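The Wragg Street Neighbors Newsletter
February

FROM THE SPARE ROOM: THE ONE-BIN RULE, SIX WEEKS ON

Those of you who came to the January potluck will remember that Nisreen Ghanem stood up between the lentils and the pie and challenged the whole building to what she called the One-Bin Rule. You may also remember that I put my hand up. I had thought she was asking who wanted pie.

The rule fits on an index card, and Nisreen has taped that index card inside both elevators. Every household gets one bin. Into the bin goes everything you own that has no home: the stuff on the nightstand, the stuff in the coat pockets, the stuff that has lived on the corner of the dresser so long that you dust it. Once a week you tip the bin out on a bed, put away what you can, throw out what you should, and put the rest back. Whatever has been through the bin 6 times without finding a home has to leave the apartment. There is no appeals process. I asked.

The choice of a bed is deliberate. Nisreen says a floor lets you walk away and a table lets you eat around it, but you have to sleep on a bed, so the job gets finished by night. This is sound thinking from a woman who has clearly never slept on a couch to avoid a pile of mail.

Thirteen apartments signed up, if we include the Hungs, who signed up and then went to Italham for three weeks and came back with more things than they left with. Cheuk-hei Hung tells me the bin is "in progress." I have seen the bin. It has a lid on it and a plant on the lid.

What people are finding

I went door to door with a notepad, which is how I spend my evenings now. The results, with apartment numbers left out to protect the guilty:

Keys. Everyone has keys. One household has a whole cookie tin of them and can account for the front door. The rest, I was told, "might be for something," and I suppose they might.

Chargers for phones that were last seen under a previous president. Also the little tool that pops open the SIM tray, of which every family owns several until the afternoon they need one.

A Rivus gift card with $2 left on it. The owner has been carrying it from coat to coat because throwing it out would be wasteful and spending it would require going to Rivus.

One retainer. It has been claimed. It was not claimed quickly.

The manual for a Cletska bread machine, in excellent condition, from a couple who gave away the bread machine when they moved in. If you are the person who got the bread machine, you know where to come. Bring bread.

Two halves of the same birthday card, neither of them sent.

On the matter of socks, the building has reached no consensus. Nisreen's position is that a single sock is trash. The second floor's position is that a single sock is half of a pair, and that its partner is out there somewhere, and that you don't just give up on somebody. Discussions continue in the laundry room.

My own bin

I had planned to report on everyone else and leave it at that. Then it was pointed out to me (by Nisreen, in the elevator, beside the card) that I was also a participant.

So I did my weekly tip-out after supper. My niece has been staying with me since the fall, and between us we produce an impressive amount of what I can only call pocket material. I'm a retired claims adjuster and she is nine, and you would think it would be easy to tell whose things are whose. You'd be wrong. The lip balm was hers. The stickers were mine. I don't wish to discuss the stickers.

I allowed 55 minutes, which I now see was generous for the sorting and nowhere near enough for the negotiating. Each object has to be argued for. She is a better lawyer than most of the ones I used to meet at work, and she doesn't bill. A pebble was granted a stay because it was "from a good day." A pen that doesn't write was kept on the grounds that it clicks. I lost a perfectly good argument over a rubber band.

Then there are the things that do have a home but refuse to live in it. Tea is the worst offender in our place. I own a tea cupboard. I built the shelf in it. And still I find tea in my robe, in the car, and once in a shoe.
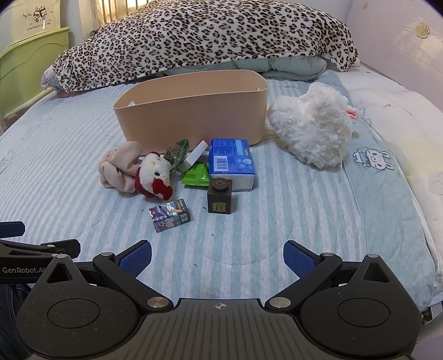
Small things are harder to part with than big ones, in my experience. I got rid of a sofa last year without a pang and have now spent six weeks in talks over a hair scrunchie. You can judge the state of those talks by what was still out on the striped cover in front of the bin: the scrunchie, pink and puffed up like a dinner roll, and snuggled right against it the little white plush with the red bow, lying on her side as if the whole business had worn her out. The tissues I'll defend to anybody, it being February. The green snack wrapper I won't defend, though I would like it noted that I have asked my niece about it and she has asked me about it, and we've each found the other's answers unsatisfactory.

The plush has since been awarded a permanent home on the bookcase, by a vote of one to one with the nine-year-old breaking the tie. The scrunchie goes on the bathroom doorknob, where it can be found by anyone who needs it and sat on by nobody. That is two items housed in a single evening, and I was so pleased with us that I forgot the rest and had to move it all before bed. It went back in the bin. It counts as one of its six times. I'm told I can't start the count over because I was tired.

A few practical notes

If you haven't started and want to, you don't need to buy anything. Nisreen has a stack of spare bins in the storage cage by the bikes. Take one. Please don't take three and say they're nested. We've been over this.

A bin with no lid works best. A lid gives you ideas, as the Hungs' plant will tell you.

Do it with company if you can stand company. The seventh floor has been rotating apartments and bringing snacks, and they report that it is much easier to throw out somebody else's things. There was one misunderstanding involving a harmonica. It has been returned.

Anything in decent shape that has run out its six turns can go on the swap shelf in the lobby. Please write your apartment number on a slip and tuck it underneath, in case of regrets. The swap shelf is for things a neighbor could want. Whoever left the bag of twist ties: there were 275 of them. My niece counted, because she was home with a cold and I was out of ideas. They're back on the shelf, bundled, if you'd like to come and visit them.

The final tip-out is at the end of the month, in the community room, at 4 p.m. There's no bed down there, so Cheuk-hei has offered his air mattress, which he found in a closet while looking for a place to put his bin. Bring whatever you have left and be ready to argue for it. Nisreen will be judging. There will be pie, and this time I'll be listening to the question before I put my hand up.

Still missing from the lobby: the good umbrella stand. If it's in your bin, that's a very large bin, and we'd like to hear from you.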